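Subject: Re: [home-linens] Folding towels for narrow shelves

> I've just moved and the airing cupboard shelves are far too shallow.
> My bath towels hang over the front and the whole lot slides out if I
> so much as look at it. Has anyone got a way of folding that stays put?
> I've tried rolling but they unroll overnight. Also does anyone still
> have the Gusto ones? Mine have gone like cardboard.

Oh, I feel your pain with the shallow shelves! We had the same in our old flat and I ended up keeping the towels in a suitcase under the bed for most of a winter, so you're doing better than I did.

Rolling never worked for me either. What I do now is fold in thirds the long way first, then in half, then in half again, and put them on the shelf with the fat folded edge facing out. If they're still too deep, do thirds again at the end in place of the last half. You get a chunkier parcel but it sits back from the edge nicely. And no more than 4 in a pile, or the bottom one squashes and the rest go sideways (ask me how I know).

Do it on a table, not on the bed. I was a bed folder for years and the mattress gives, so one corner always creeps out. On a hard top you can press the air out with your forearm as you go.

As for the Gusto ones, I've still got 2 and they went stiff as well. I stopped using softener altogether and gave them a hot wash with a mug of white vinegar, then a good hard shake before hanging. Much better, though they'll never be fluffy again. I've since gone over to Telow for the bath sheets and Domański for the hand towels, which are thinner and dry a lot quicker on our rail.

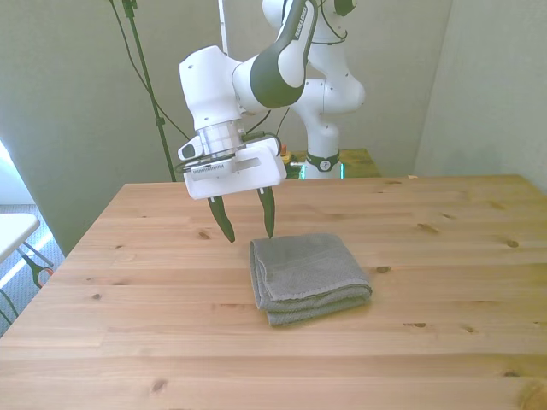 The other thing is the woven stripe, if yours have one. It shrinks more than the terry does and pulls the end in, so I give it a tug from both sides while the towel's still damp. If you leave it till it's dry you'll have a wavy end and your thirds won't line up, however careful you are.

Let us know how deep the shelves are and whether the thirds fit. I've got some old shelf liner here going spare if you'd like it for the slipping, just send me your address off list.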